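Aug 3, 2024

Bench notes, desk refit, Unier job

Got to the desk late, most of the morning went on the Carretero order. Top came up better than I thought. Third coat of wipe-on went on in May and its had plenty of time to harden up. Satin, not gloss. Still throws a fair bit of glare under the overheads, esp. right hand side. Might knock it back with grey pad and wax. Or leave it. See what Clandesmont say, its their colour pick.

Top is 1507 long, finished at 37 thick on the front lip. Depth 653 incl. back rail. Rail sits nice, no gap at the left post now that I've re-cut the shoulder. Front edge rounded over by hand after the router burned the first go, sanded the burn out, can't find it with a fingernail.

Grommet in at the back. White one. Would of prefered brown but white is what was in the drawer. Set laptop on it, lid up, to check reach to the hole and how far back it can go before the lid fouls the rail.
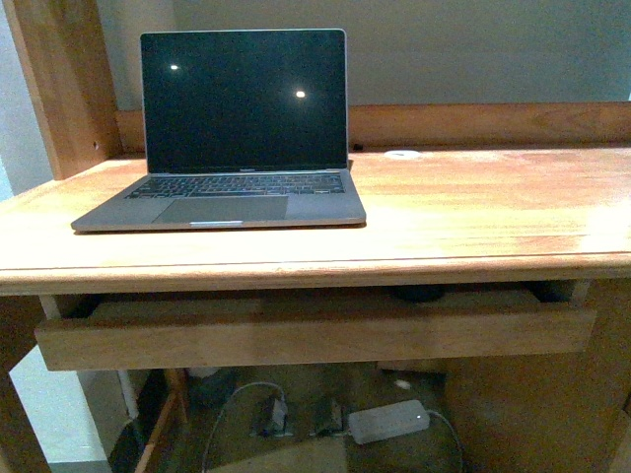 Unsigned note left on the page at smoko: grommet wants to be further over, whoever ends up with this will have a charger on one side and a lamp on the other and both leads will cross behind the screen. Also wax will show every mug ring, go another coat instead and cut it back properly.

Fair call on the wax. Not moving the hole, its cut. Could do a second one near the left post, same hole saw, tape the top first so it doesnt chip out like the Plutidton shelf did. Ask before drilling.

To do
- 4 screws under rail still only finger tight, drive them home
- lightly ease rear edge of the top, bit sharp on the wrist when feeding cables thru
- test patch of extra coat on the offcut, 400 grit between
- order brown grommets
- felt pads for feet

Offcut is on the rack behind the bandsaw, dont bin it.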